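About the Gedham Handling Group

Gedham is the research arm of Cludport, a maker of packing and sorting equipment. We work on one problem: how a two-armed robot can learn to pick up, turn and place everyday objects from watching people do it. The group started in March with one table and a borrowed office, and now has its own floor in the Eichhorn building.

Most of Cludport's customers run short jobs. A line might pack one product for two weeks and something else after that. Programming a robot by hand for each change costs more than the change is worth, and customers end up doing the work with people. Our job is to bring that cost down.

How we work

We do not drive a robot to collect our training examples. A person sits at a table with a gripper in each hand and does the task directly. The grippers have the same jaws as the ones on our robot arms, so what works in the hand has a fair chance of working on the arm. Each one carries a marker plate with a printed pattern, and the software uses the pattern to work out where the gripper is and which way it is pointing. The opening of the jaws is logged at the same time.

We call the method Padar. It has three parts: the hand-held grippers, the tracking software, and a training program that turns the recordings into a set of motions for the robot. The first two are stable. The third changes most weeks.

A task in Padar is kept small. "Take the part out of the tray" is one task. "Put it back" is another. We found early on that long recordings with several steps in them were hard to label and harder to fix when something went wrong in the middle. Short ones can be thrown out and done again. 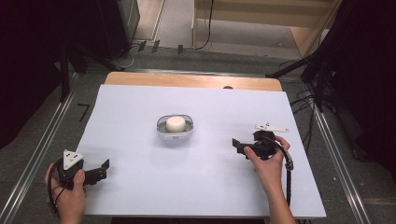 What we have found so far

Our first full study used 2,000 recordings across 20 tasks. The results were mixed, and we think the mixed parts are the more useful ones.

Tasks where one hand steadies a container while the other works inside it went well. The robot learned these from 50 recordings each, and adding more made little difference. Tasks where both hands lift the same object did poorly at the same number. The two arms drifted out of step and the object tipped. We got better results after we changed the training so that each arm is told where the other one is, but this is still the weakest area.

We also looked at how much variety the recordings need. In one set, the container always started in the same place. In another, the person moved it between recordings. The second set was slower to collect and the robot made more mistakes early in training, but it coped much better when we shifted the container during testing. All of our sets are now collected the second way.

Some recordings have to be dropped. In the first study we removed 443 of them, mostly for lost tracking when a marker plate turned too far from the camera. We have since changed the angle of the plates and added a check that flags a bad recording while the person is still at the table.

Objects and surfaces

We use plain shapes and simple containers for most of our work. A short cylinder in a clear tray is a good test because there is little room for the jaws between the part and the wall, and a clear rim is hard for a camera to pick out. A pale board on the tabletop keeps the background the same from one recording to the next.

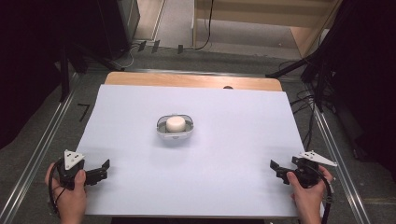 Clear plastic is still a problem for us. The robot finds the part reliably but misjudges the height of the rim, and it will sometimes press down on the edge when it should be going over it. We are testing a second camera angle for these tasks. Early numbers look better, but we do not have enough of them to report yet.

Working with us

We take on a small number of outside projects each year, usually with companies that already use Cludport equipment. A project starts with a visit to see the task as people do it now. If it can be broken into short steps that two hands can manage with simple jaws, we can usually record a trial set in our own space. Tasks that need fingertips, such as tying or peeling, are outside what Padar can do at present.

We also lend hand-held gripper sets to university groups. Borrowers keep their own recordings. We ask for a short written report on any faults in the hardware.

Requests for either should go through the contact form on the main Cludport site, marked for Gedham.

Page last updated July 2023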